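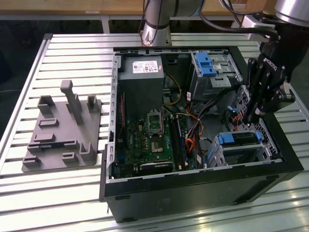
An open desktop tower on a slotted aluminium table, side panel removed.

Hardware Refurbishment Technician (fixed term) — Jastesell

Jastesell collects retired office computers and prepares them for resale and for loan to schools. We are recruiting one technician for our Lykkegaard workshop. The contract is for six months, with a possible extension depending on incoming stock.

Duties
Inspect, clean and test desktop machines.
Replace storage, memory and power supplies.
Record board model, socket type and fault codes in Trekance, our stock system.
Erase drives to the written procedure and file the certificate.
Sort boards beyond repair for materials recovery.

Requirements
At least four years of bench work, paid or otherwise. Applicants should be able to identify common sockets, slots and connectors without reference to a manual, and to follow static discipline at all times. 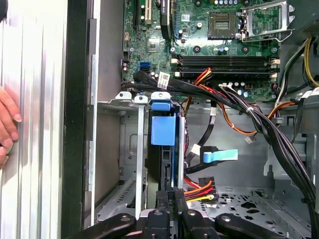 Experience with older boards is useful, as much of our stock still carries PCI slots and SATA drives. Soldering is not part of the post. A full driving licence is desirable — collections from the Stisutska depot take place roughly 19 times a year.

Terms
Full time, day shifts only. Tools and protective clothing are supplied. Training on Trekance is given in the first week.

How to apply
Send a CV and a short account of one repair, including the fault, the tests made and the parts used, to Aslı Sönmez, Workshop Manager. Closing date: Aug 6, 2022. Applications received after this date will not be considered.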